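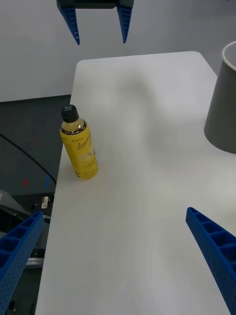
Forums > Shop Floor > Automation > Two-arm cell on drinks and cups, what happens to the table crew?

pmatlala
We do drink sampling kits at the Asbridge site. Bottles and paper cups get set out on a table, checked, then packed. Since March a two-arm cell has been doing part of the setting out, and management wants it on both shifts. For anyone who has been through this, what happened to the people who did that job by hand? We have 5 on the crew now.

sipho_c
Went through it at Walmont. No layoffs, but when two people left they weren't replaced. The rest of us went from handling product to watching it get handled. My feet feel better. The shift feels longer.

lizelle.s
I train operators on ours. The arms do fine with bottles. Paper cups take more setup, and every change of cup or bottle means somebody stands there and sorts it out. That somebody should be a person from the old crew, and they should be paid for it. Ours got a new title and the same rate for 4 months.
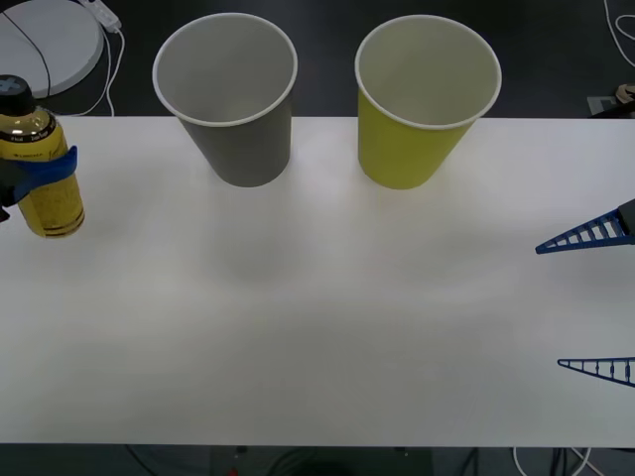
When the raise did come it was only for the ones who had signed up for the training, so ask about that before your people say yes or no.

E_Tosh
I don't buy that watching is worse. I set out 1565 kits in my last full week by hand and my wrists were shot. Give me the screen.

sipho_c
Fair enough on the wrists. What I miss is talking. Four of us used to stand around one table, and now I'm alone with a stop button.

makis_m
Depends who runs the place. At Serau they rotate every 15 minutes between the cell and packing, so you still see people. It was the crew that asked for it – the supervisor wanted one person on the cell all day.

E_Tosh
Every 15 is too often. You'd spend half the day on handovers.

makis_m
Handover is one line on a clipboard. It's fine.

pmatlala
Thanks, all. We meet with the shift lead Thursday. I'll bring up pay during training and the rotation. Lizelle, did yours put the raise in writing?

lizelle.s
Not until we asked twice. Get it in writing.

Contact | Copyright Hlongwane Forums | Back to top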